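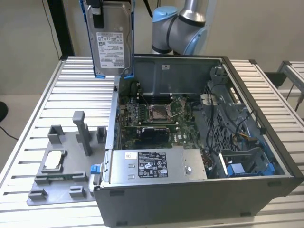 先把规矩写在纸上，再让手臂动起来：与 Brigitta Hollenstein 聊拆解工位的操作守则

约 Brigitta Hollenstein 聊天不太容易，她一年里有大半时间在各个回收点之间跑，电话那头常常是叉车倒车的嘀嘀声。好在 Grivudo 的新版守则刚刚定稿，她总算肯在办公室里坐上一个下午，还给我泡了一壶浓得发黑的红茶。守则的正式名称很长，大家都叫它“Pokholm 守则”，因为第一稿是在 Pokholm 那间厂房里写出来的。它管的事情说起来很窄：用机械臂拆旧台式电脑的工位，应该怎么布置、怎么操作、怎么记录、怎么停下来。

“窄一点好，”她笑着说，“我以前参与过一份很宽的文件，宽到什么都能往里放，最后谁也没读完。这一份总共70条，一个新来的操作员一个上午能读完，下午就能提问题。我最喜欢下午那一段，他们问的问题比我们开会时问的好得多。”

她做机械出身，早年在包装线上调设备，后来才转到回收这一行。我问她两边最大的差别在哪里，她想了好一会儿，先给我添了茶，才慢慢讲起来。

“包装线上，每一个盒子都和上一个盒子一样，不一样就剔出去。旧电脑反过来，进来的每一台都有自己的经历。有人换过硬盘，有人丢了一颗螺丝，又随手拿了颗别的拧上去，有人把线扎得特别整齐，整齐到你舍不得剪。同一个型号，里面的线都能走出三种样子来。所以我们写守则的时候，第一件事就是承认这个差别，然后规定：机械臂动之前，必须有人看过这一台。看过，签字，再启动。”

这是守则的第一条。听上去再普通不过，可是当初争得最厉害的也是它。负责程序的 Kyung-tae Seol 一开始并不赞成，他觉得既然有相机，就该让相机去看。Brigitta 讲到这里特意替他说话，说他的意见很有道理，后来也确实写进了附录：相机的检查照做，人的检查也照做，两份记录放在一起。

“Kyung-tae 后来自己统计过，”她说，“在试运行的623台机器里，人看出来、相机没看出来的情况是有的，相机看出来、人没看出来的也有。他把表格拿给我，什么话也没说，放下就走了。我觉得那是我们合作里最愉快的一天。”

关于夹紧

守则的第二部分讲固定。Brigitta 对这一部分有很深的感情，光是机箱怎么放就讲了二十多分钟，我尽量拣要紧的记下来。

机箱一律侧放，开口朝上，先靠定位块，再上夹具。夹具夹在机箱的边角上，夹完之后要用手推一推。守则里专门写了这个“推一推”，还写了往哪个方向推。有审稿的人觉得这种话不该出现在正式文件里，建议改成“确认工件已可靠固定”。

“我没有改，”她说，“‘确认可靠固定’，每个人心里想的都不一样。有人看一眼就算确认了。推一推，大家都会做，做没做旁边的人也看得见。旧机箱的钢板薄，有的边已经翘了，夹具的指示说夹紧了，你一推，它还在晃。手臂往上拔东西的时候，整个机箱会跟着抬起来，那就麻烦了。”

拔硬盘尤其如此。带塑料托架的硬盘，托架两边有卡扣，正常情况下捏住就能滑出来，但是年头久了，塑料会变脆，滑轨里也会积灰。守则要求手臂在拔的时候监测受力，超过设定值就停，停了以后退回原位，由人来处理，同一个动作不许自动重试超过一次。

我问为什么是一次。她说试过三次，试过不限次数，也试过一次都不给。“一次都不给，操作员整天在按复位，按到后来他就不看了，闭着眼睛按，这比什么都危险。给三次呢，托架往往在第三次的时候断掉。给一次，大家都还能保持清醒。” 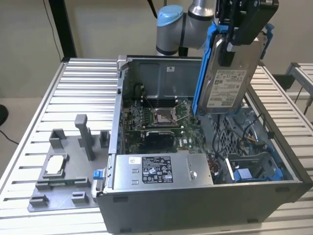 硬盘离开机箱以后的那一段路，守则写得格外细。手臂夹着硬盘移动时，下面是敞开的主板、电源和一堆线缆，路径要先升后移，升到规定的高度之前不许横走。操作员在这段时间里双手要放在围栏以外的扶手上，哪怕看见一根线挂住了，也要先按停，等手臂完全静止再伸手。

“挂线这件事，每个工位都遇到过，”Brigitta 说，“人的本能就是伸手去拨一下，我自己也有这个本能。所以我们培训的时候不批评本能，我们给它找个替代动作：看见挂线，就喊一声，同时按停。喊的内容随便你。Pokholm 那边有个小伙子每次都喊‘线！’，现在整个车间都跟着他这么喊。”

她说的培训由 Euan Lamont 主持。我后来跟他通了个电话，他说话比 Brigitta 快一倍，对守则的评价倒是很实在。

“我最常用的是停机那一章，”Euan 说，“以前各个工位停机的做法不一样，有的断气，有的断电，有的只是暂停程序。你从这个工位调到那个工位，手上的习惯是错的。现在统一了，按下去以后会发生什么，夹爪是保持还是松开，都写明白了。我们选的是保持。手里拿着硬盘的时候松开，它会砸到下面去，而且你还得去找它。”

他又补充说，保持也有保持的难处，夹爪一直夹着东西，人想把它取下来就要有一个正规的步骤。这个步骤在第一稿里漏掉了，是 Ji-hoon Hyun 在 Inel 的工位上试用时发现的，当时大家围着一只停在半空的夹爪讨论了很久，最后决定一个人托住，另一个人在面板上点松开，两个人都要出声确认。第二稿就照这个写了进去。

零件放哪里，也是规矩

回到 Brigitta 的办公室。茶已经续过两回，她从柜子里翻出一块灰色的定位托盘给我看，是早期的一个版本，角上有裂纹，她一直舍不得扔。

守则里有一章叫“落位”，讲拆下来的东西放在哪里。处理器有处理器的座，内存条有内存条的槽，托盘的位置固定在机箱旁边，程序里的坐标和托盘的图纸使用同一个版本号。改了图纸没改程序，或者改了程序没换托盘，都算一次需要上报的偏差。

“这一条是吃过亏的，”她说得很坦白，“去年7月，Jin 工位换了一批新打印的托盘，卡槽比原来高了一点点。大家都觉得没关系，外形看着一模一样。手臂放内存条的时候照老高度往下压，压弯了一条。一条内存不值几个钱，可是我们花了整整两天才弄清楚原因，因为那段时间里所有人都在查程序，没有人去量托盘。”

从那以后，每块托盘都要刻版本号，换班时读一遍，写在交接单上。Kyung-tae Lim 负责交接单的格式，他坚持只用一页纸，字要大，能戴着手套填写。Brigitta 说这张纸改了好多稿，她对其中的每一个格子都能讲出一段故事，看见我的表情，又体贴地说今天就不讲了。

处理器那一格她还是忍不住讲了。有些插座的压杆抬起来以后会翘得比较高，手臂再过来取别的零件时就可能碰到。守则的要求是，取走处理器之后，压杆的状态要作为障碍登记，后面的路径全部按压杆抬起来计算，即便操作员已经顺手把它放了下去。

“按最坏的情况算，慢一点，”她说，“慢多少？每台多几秒钟。我们内部为这几秒钟开过会，生产那边的同事希望能省下来。我完全理解，他们有他们的数字要交。后来我们商量好，先按保守的跑满1,000台，再回头一起看记录，要不要放宽由记录来说话。现在还没有跑满，所以我也不知道结果，你过些时候再来问我。”

数据的那一半

聊到硬盘，我自然想问数据安全。Brigitta 说这部分的要求其实和有没有机械臂关系不大，手工拆也应该这么做，只是用了手臂以后，有一个新的空子要补上。

手工拆的时候，一个人从机箱里拿出硬盘，扫标签，放进带锁的箱子，责任在谁手上很清楚。换成手臂，硬盘从机箱出来到进箱，中间有一段时间没有任何人碰过它。那么这一段算谁的？守则的回答是，算启动这次循环的操作员的，从他签字开始，到箱子那头扫到同一个序列号为止。序列号对不上，工位自动锁住，操作员不能自己解锁，要叫班长过来。

“标签有时候是倒着的，有时候磨花了，扫不出来，”她说，“我们允许人工录入，但要两个人各录一遍。有人抱怨说太啰嗦。我跟他们讲，那块硬盘里也许是某个人十年的照片，也许是一家诊所的病历，我们根本不知道，也不应该知道。多录一遍，我觉得是起码的礼貌。”

我很喜欢她用“礼貌”这个词，她自己倒有点不好意思，说写进文件里的用词当然要严肃得多。

还没写好的部分

守则的定稿日期是2019年1月21日，封面上印着，但 Brigitta 手边那本已经贴满了黄色的纸条。我请她挑几处她最不满意的地方谈谈，她翻了一会儿，挑了两处。

一处是电源。守则目前规定电源由人来拆，手臂不碰。理由是旧电源里可能有残余电荷，外壳的固定方式也五花八门。她认为这个规定眼下是稳妥的，可是写得太简单，只有一句话，没有告诉操作员断开以后要等多久，也没有说拆下来的电源和别的零件能不能放在同一辆推车上。这些在 Inel 那边有口头的做法，她打算下个月过去住几天，跟着班次看一遍，再把它写下来。

另一处是噪声和疲劳。工位上的人现在主要是在看，看手臂做事比自己动手要累，这一点她原先没有料到。Euan 跟她反映过好几次，说下半班的时候，签字会签得特别快。她想加一条轮换的规定，但轮换多久一次、换下来做什么，各个工位人手不一样，一刀切恐怕会落空。

“我现在倾向于只规定上限，怎么排让工位自己定，”她说，“不过 Ji-hoon 不同意，他说只要留了余地，忙的时候大家一定会顶着上限去排。他这个人说话很轻，但是每次都说在点子上，我回家以后要想好几天。”

临走的时候，我问她，如果有一个很小的回收点，只有一条手臂、两三个人，没有精力照着70条全部做，应该先做哪些。她没有马上回答，把杯子拿到水池边洗了，又擦干，才回过头来。

“先做三件吧。启动之前看一眼，签个字。夹好以后推一推。再有就是把停机以后会怎样写在一张纸上，贴在按钮旁边，用他们平时说话的那种话来写。这三件做顺了，再来拿我们的守则，我寄给他们，不收钱。要是他们看完有意见，也请写信给我，我每一封都会回，就是有时候回得慢一些。”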